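Keeping marble sealed: a stone restorer on benchtops, acid and patience

Danai Raptis has been repairing and resealing natural stone for 30 years, most of them out of a workshop in Lilmont. She trained as a monumental mason, moved to kitchens when the cemetery work thinned out, and now spends most of her week on benchtops. We spoke on a Friday, between a delivery of slabs and a site visit in Daly.

Her first point concerned vocabulary. Customers ring up about stains, she said, and most of the time what they have is etching.

“A stain is something that has gone into the stone. An etch is stone that has gone away. Lemon juice, vinegar, wine — the acid reacts with the calcium carbonate and takes the polish off. You can seal a marble bench as often as you like and it will still etch.”

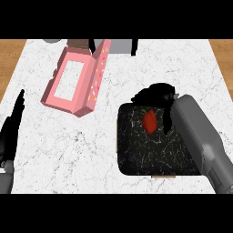 Page last changed: September

Sealing has a narrower purpose. A penetrating sealer sits in the pores and slows the uptake of oil and water, which gives the owner time to wipe up. Raptis tests for it with a teaspoon of water left on the surface. If the stone under it has darkened after a few minutes, the sealer has worn out. She does the test in three places: beside the sink, beside the cooktop and at a spot that gets little use, for comparison.

“People want a number of years from me. I don't have one. The bench by the sink wears out first and the far end might never need doing.”

Her apprentice, Panya Sukprasert, handles most of the honing. A honed finish is matt, and light etching shows less on it than on a polished one. He works through three grades of diamond pad, wet, and checks the surface under a low lamp between grades. The usual fault in other people's repairs, he said, is a skipped grade.

“You see it when the sun comes in low. There's a patch with swirls in it. Then I have to go back to the coarse pad and do the whole run.” 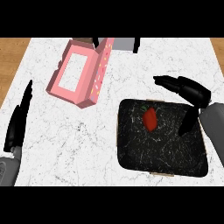 Choosing a slab

Raptis advises buyers to see the full slab before it is cut. Veining varies along its length, and a hand sample says little about where the darker areas will fall. At the Limport yard she marks the sink cut-out on the slab in chalk and has the customer stand back from it.

She also asks about fissures. Many are natural and harmless, but one running across a narrow section near a cut-out is a risk in transport. She recalled a job for Jerkon, a joinery firm, where a piece parted at the front rail of the sink on the way to site. It was joined with tinted epoxy and is still in service.

For daily cleaning she uses warm water, a pH-neutral detergent and a dry cloth afterwards. Supermarket bathroom sprays are banned from her own kitchen. Asked what she has on the bench at home, she said laminate.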